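工作坊笔记 > 刀剑研磨与刀装 > 七月

最后更新:星期一 16:40

七月,星期一。上午继续做那把短胁差的研磨。Mekdes Wolde 上星期把刀交给我,登记号 1844,她要求保留原来的刃文,只去掉锈和旧的划痕。

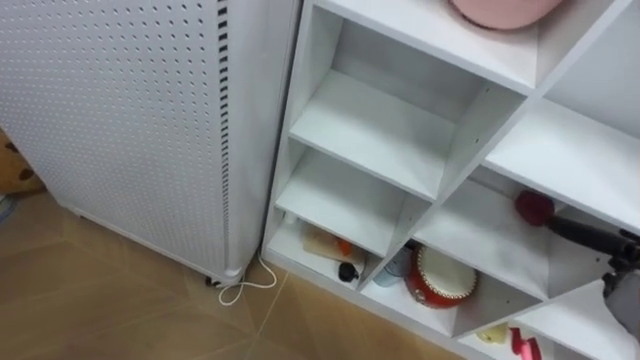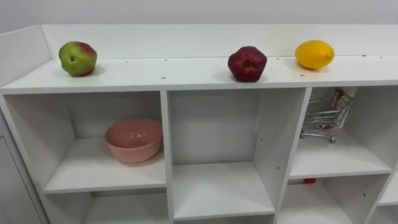
先用中等粒度的砥石,从刀根往刀尖的方向走。刀身的镐线有一段不太清楚,大概是以前有人磨的时候把角度放平了。我不想一次修正,因为肉厚已经不多。Rhydian Samuel 的意见是镐地完全不要动,只处理刃这一边。我同意一半:镐地上有两处小的红锈,不处理的话秋天还会长。

换细砥石以后,地肌开始出来了。是板目,靠近刀根的地方混一点杢目,比我预想的紧。刃文是直刃,中间有很小的乱,在斜的光下面才看得清楚。锋尖的返很短,这里我磨得特别慢,磨了将近 50 分钟,中间停下来看了很多次。

磨石的水:今天加了一点碱,比例和上次一样。上次忘记加,第二天早上刀根附近起了一层淡黄色,所以请各位同事不要省这一步。

刀柄的部分。旧的柄木裂了,裂缝从目钉孔开始,一直到柄头。Tegwen Howells 建议用胶补,我觉得不好,这里受力很大。我准备做新的柄木,木料用 Hinolholm 送来的那一块朴木,已经放了 11 个月,应该够干。旧的柄卷拆下来以后请不要扔,Mabli Lloyd 要看它的编法,她说菱形的大小不一致,可能是两个人做的。

鲛皮还没有决定。Bahrami 的那一张颗粒大,很漂亮,可是主粒的位置偏,包上去以后不会在正中。Plultex 的颗粒平均一些,但是小。我个人选 Plultex,等 Mekdes 回信再裁。

护手只做清洁,用软布和一点丁子油,没有用任何磨料。铜的切羽有一片变形,放在平台上轻轻敲平了,现在装上去还有一点松。可能需要多做一片薄的。

还有一个问题我没有弄明白:茎上的铭,第二个字的最后一画好像比别的画浅。我不会判断铭的真假,拓了一张,放在 3265 号信封里。Prys Parri 星期一以后有空的话,请他看一下。茎上的锈不可以擦,这个大家都知道,我还是写在这里。

明天要做的:锋尖的横手线重新确认;地艳用的薄石片不够了,要再磨几片;问 Jakon 那边吉野纸什么时候到。刀今晚涂了油,放在白鞘里面,刃向上。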